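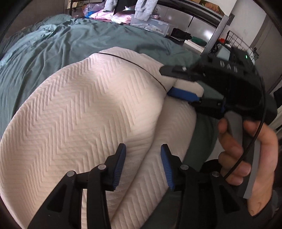

I sold the second car in March. It was a small gray hatchback that mostly sat in the driveway, and the insurance renewal came in at 829, so I decided that was enough. We still have the other car for big trips and for my husband's job. I ride for everything else now, and a few people have asked how that is going, so I am writing it down.

The bike is a used Alon step-through with a rear rack and a mid-drive motor. I bought it from a woman across town who had moved to a fourth-floor apartment and was tired of carrying it up the stairs. It had 2,000 miles on it. I paid less than half of what a new one would have cost and then spent some of the difference on tires, brake pads and a better lock.

My ride to work is along the river path, up Nicholas Street and then across the rail bridge. In the car it took me 20 minutes if the lights were kind. On the bike it takes 24, and it takes 24 every time. I leave at 7:40 and I am at my desk with my jacket off by 8:10. The hill on Nicholas is the only part where I use the highest assist level. On the flat I leave it in the lowest setting or turn it off.

The battery gets me three round trips before I start looking at the display too much. The listing said I could get five, and maybe a lighter rider could in July. In cold weather it drops. I charge it in the hallway while I'm up and around, and I take it off the charger before I go to bed. Last winter I left my old bike battery in the shed for weeks, and it never held a charge properly after that, so this one comes indoors with me.

Groceries were what I worried about most. I have two panniers, one on each side, and they hold more than I expected. Milk and cans go at the bottom and split between the two sides, or the bike pulls to the left when I push off. Bread goes on top. I can't do one giant shop for two weeks anymore. I stop on the way home two or three times a week and buy less each time. We throw away less lettuce.

Things I have bought since, and whether I use them:

Fenders. Should have been on the bike from the start. I rode for nine days without them and had a stripe up my back.

Rain pants. Yes, all the time. I bought the kind with a zipper at the ankle so they go on over shoes.

Phone mount. No. I know the way.

Mirror. Yes. It took me a week to stop staring at it, and now I feel strange on a bike without one.

Suspension seat post. Yes, mostly for the bricks by the old depot.

Heavy folding lock. Yes, but it rattled against its bracket until I wrapped a piece of inner tube around it.

The one real problem so far was a grinding noise from the crank. It came and went for a month. I cleaned the chain, tightened what I could reach and looked at far too many forum posts. Then I took it to Carys Wynne, who runs the repair shop on Rendirberg Road, and she rode it around the block once and said it was the chainring. The teeth were worn down to hooks. She replaced the chainring and the chain together, and the bike was ready the next afternoon. She also told me I was shifting under load going up the hill, and that I should ease off the pedals for a second when I change gear. I have been doing that and it is much quieter.

I also took the bike out to Pisness to see my sister, which is the longest ride I've done on it. It's 19 miles each way. I stayed overnight and charged the battery at her place, so it wasn't much of a test of range. The shoulder on the county road is wide until the quarry and then it is gone for a mile and a half. I would not do that stretch after dark. The way back had a headwind and I got home with one bar left.

I don't ride in ice. When it's icy I take the 3 bus, which stops at the end of our street and is usually on time. I also got a ride from a coworker on the day of the big storm. People seem to think you have to choose one way of getting around and stick with it, and I don't see why.

The odometer said 3,033 when I parked it this evening. The back tire is starting to look square across the middle, so that will be the next expense. I want to try one with a reflective sidewall, and if anyone has had one last through a winter on gritted roads, let me know which one it was.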